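Looking after books at home: shelving, cleaning and small repairs

These notes cover ordinary bound books kept in a house: multi-volume histories, reference sets, older hardcovers and paperbacks bought second-hand. They do not cover vellum, photographs or anything of high value, which should go to a conservator.

Where to put the shelves

Use an interior wall. Exterior walls run colder in winter, and moist room air condenses behind the books where it can't be seen. If an exterior wall is the only choice, leave a gap of a hand's width between the back of the bookcase and the wall, and leave the back panel off if the case is rigid without it.

Keep books out of direct sun. Red and purple cloth fades first, then blue. A set that has stood for years with one volume in the light will never match again, so rotate nothing and draw the blind instead. Fluorescent tubes close to the shelf do the same damage more slowly.

Basements are a poor place for paper unless a dehumidifier runs all summer. Attics are worse. A cheap hygrometer on the shelf is worth having; aim to keep it between 40 and 55 per cent. Slow change does less harm than a daily swing, and a room that sits steadily at the upper figure is preferable to one that is dried out by the furnace every morning.

Standing, leaning and lying flat

Books of similar height should stand together so that the boards support each other. A tall volume beside a short one will warp above the point of contact. Pack the row so that a book can be pulled out by gripping both sides of the spine at mid-height. If you have to hook a finger over the headcap, the row is too tight. Headcaps torn this way are the most common damage on used hardcovers.

Thick volumes are a separate problem. The one I weighed for this page, the second volume of a regional history from the Marciniak reprint series, has 568 pages on coated paper, and the text block had begun to sag forward out of its case. Anything of that bulk is better lying flat, with no more than 4 volumes to a pile and the largest at the bottom. Spines should all face the same way - turning them alternately looks tidy and puts uneven pressure on the boards.

Companion volumes and sets

Keep the slipcase if there is one, but check that the books slide out under their own weight when it is tipped. A slipcase that grips will scuff the cloth each time. A strip of thin acid-free card, folded around the spine and both boards of the tightest volume, lets it be drawn out without friction.

Where two volumes were issued together and one has gone missing, write the details of the missing one on a slip and keep it in the other. Publisher, year, binding colour and height in centimetres are enough for a dealer to match it. Use pencil. Ballpoint transfers to the facing page.

Dusting

Dust from the top edge outward, away from the spine, with the book held firmly shut. A soft hake brush is suitable. Feather dusters shed and snag. A vacuum with a brush head is acceptable for the shelf itself, and for books only at low suction with a piece of cheesecloth tied over the nozzle.

Do not use spray polish on the shelves. If the wood has been washed, leave it open to the air overnight before anything goes back.

Surface dirt on cloth comes off with a vulcanized rubber sponge, used dry and in one direction. The Terby sponge is the one I use; cut it into blocks and slice off the dirty face as it blackens. Test on the back board near the hinge. Coloured cloth from the early part of the last century often rubs off onto the sponge, in which case stop.

Pencil marks and price labels

A white vinyl eraser removes most pencil. Work from the gutter toward the edge with the page held down close to the mark, then brush the crumbs out before closing the book.

Paper labels on a laminated jacket lift with a hair dryer on low heat and a thin palette knife held almost flat. Unlaminated jackets should be left alone if the label resists at all.

Tipping in a loose page

Use wheat paste or a pH-neutral PVA. Lay the loose leaf on scrap paper, cover all but 3 mm of the inner edge with a second scrap, and brush adhesive toward the edge. Set the leaf in the gutter, close the book with waxed paper on both sides of the join, and leave it under weight until morning. Household tape, including the kind sold as invisible, yellows and bleeds within a few years.

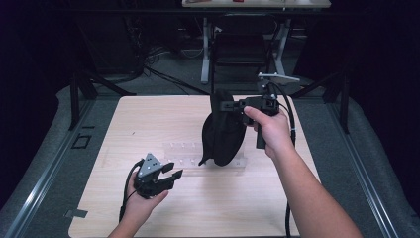
Can I freeze a book to kill silverfish?

Sealed in a polyethylene bag with the air pressed out, it can go in a chest freezer at -20 °C or colder for two weeks. Let it return to room temperature before opening the bag, so that condensation forms on the plastic and stays off the paper.

Contact: Evaristo Zepeda, Dillia Household Notes | Copyright Dillia | Back to top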